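Clekico has changed how it looks after the two-armed kitchen robot at its Gindimholm test site, where the machine works at a counter and sink with bowls, plates and utensils.

Under the new schedule, which began in December, the grippers are checked every 12 hours of running time. Mattes Kleinschmidt, who runs maintenance at the site, wrote the checklist. It has 14 steps and starts with the cables at each wrist.
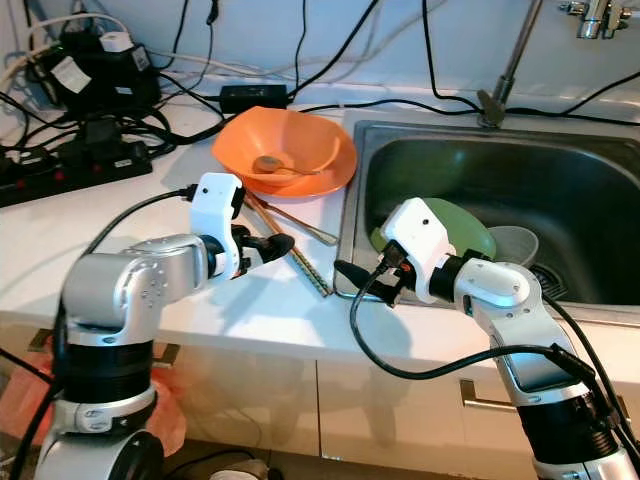

Kleinschmidt said the cables need enough slack for the arm to reach into the sink, and too much lets them catch on a cabinet handle. Technicians move both arms slowly through their full reach before the cable clips are tightened.

Joint calibration is done at 7 a.m., before the first run. Gil-soo Noh, a technician on the early shift, records the results in Mustix, the site's maintenance log. The log now holds 335 entries for this cell.

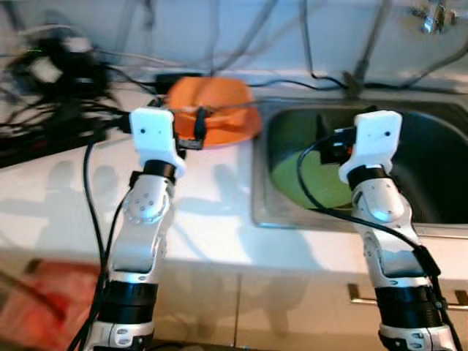
Who replaces a gripper when it wears out?
The technician on shift swaps it and repeats the calibration before the arms go back to work.

Clekico plans to use the same checklist at its Wattimena site.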